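Color and Value for Interiors, Course 3473
Emmont School of Design, Evening Program
Instructor: Vilmos Kerekes
Notes for the fourth meeting: Gray
Posted 2018-02-21

Before we get going, thank you for bringing in so many paint chips last time. I laid them all out on my dining table over the weekend and had a lovely time with them, and I'll bring them back sorted so you can see which ones surprised me. Please put your initials on the back of anything you want returned.

Tonight is gray, which I know sounds like a dull evening, and which I promise is one of my favorites. We talk about it early because gray is where you learn to see value, meaning how light or dark a thing is, apart from its hue. Most beginners are very good at hue. They can tell you that a cushion leans toward orange, and they will argue happily about teal. Ask the same people whether the cushion is lighter or darker than the floor and they go quiet, and I did too when I was starting out.

Value first, hue second

Squint. I will say this so often that you'll be tired of it by December. When you squint, fine detail drops away and the big masses of light and dark are what's left. Do it at home in the room you know best. You will probably find three or four large shapes where you thought there were dozens of separate things, and those shapes are doing most of the work of making the room feel restful or busy or heavy.

A room with all its values close together feels soft, sometimes a bit foggy. A room with widely separated values feels crisp, and if you overdo it, jumpy. Neither is wrong. My aunt's front parlor was all close values, cream on oatmeal on sand, and everybody fell asleep in it after lunch, so I'd say it worked beautifully.

Middle gray isn't where you think it is

If you mix black and white paint in equal amounts you will not get a gray that looks halfway between them. It comes out a good deal darker, and a spoonful of black can swallow a whole cup of white. The eye is much more sensitive to differences down in the darks than up in the lights, so a gray that looks like the midpoint reflects only about a fifth of the light falling on it. A paint card that says 50 percent may mean half the pigment, half the lightness, or something the marketing department liked. Trust your eye and your value scale.

We'll mix a nine-step scale in the second half. Begin with white and add black in tiny amounts — the tip of the palette knife, truly — and let each swatch dry before you judge it. Acrylics generally dry a little darker. If two neighboring steps look alike, the trouble is nearly always at the light end.

Large dark areas

Students are often afraid of a dark wall, and I understand, you have to live with it. A large flat dark does something useful, though. It settles back and lets whatever is in front of it carry its own outline. Pale things get paler against it. Even a modest silver rim or a bit of white trim will read from across the room.

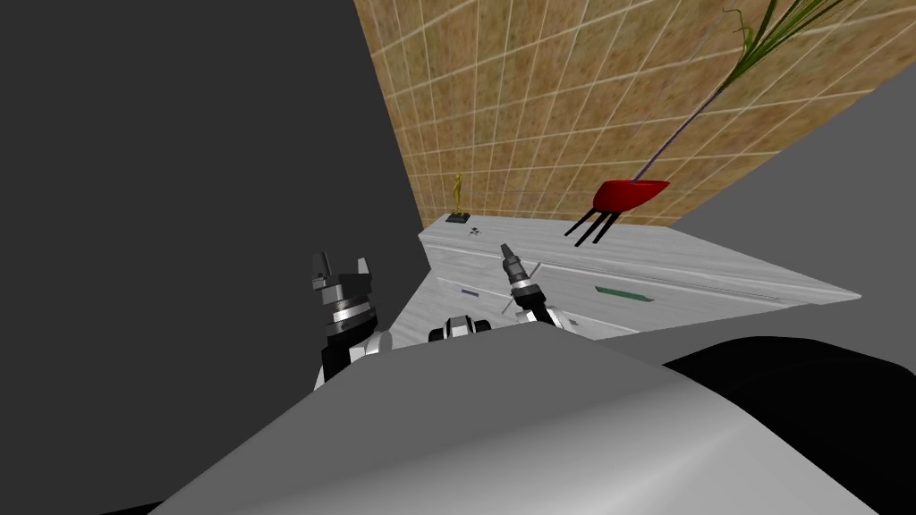 Figure 1. Dark gray wall at left (rendered interior). Compare the silver and light gray accents with the black parts.

The same chip of gray will look lighter on black and darker on white. This is simultaneous contrast, and you have met it already whether or not you knew the name. We'll do the demonstration with the cut paper squares, and I'd like each of you to make your own pair, because seeing it on the screen never convinces people the way holding it does.

It matters for practical work. When you test a wall color, don't paint a small patch in the middle of the old color and stand there judging it. You're judging the pair. Paint a big board, right to the edges, and move it around the room for a couple of days. Look at it in the morning, look at it with the lamps on, look at it next to the floor.

Warm and cool grays

Very few grays are neutral. Most have a lean, toward blue, green, violet or brown, and you see the lean only by comparison. Lay a gray beside a sheet of plain white paper and it will usually confess. In the Claeys sample book I hand around there are 34 grays, and I'd call only a couple of them neutral. Charcoals are the hardest to read, as the darker the gray, the less room there is for hue to show itself.

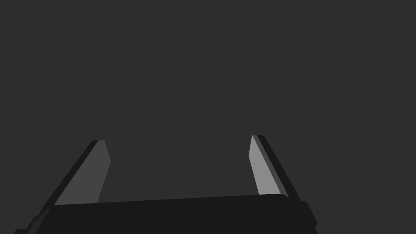 Figure 2. Black against an even charcoal. The two are close in value and the edge still holds.

Squint at Figure 2 and then at your own scale, and decide which step the background belongs to. There will be disagreement, and I look forward to it.

For next time

Finish your nine-step scale and mount it on white board, lightest at the top.

Choose one room you spend time in and make a value sketch in three grays only. Pencil is fine. Please don't draw the furniture, just the masses.

Write up to 600 words on what you found. Plain language, please, and tell me what you'd change.

Read the Mivport packet, first section. The second section is for later, though you're welcome to peek.

Bring an apron. The sink on our floor is slow again.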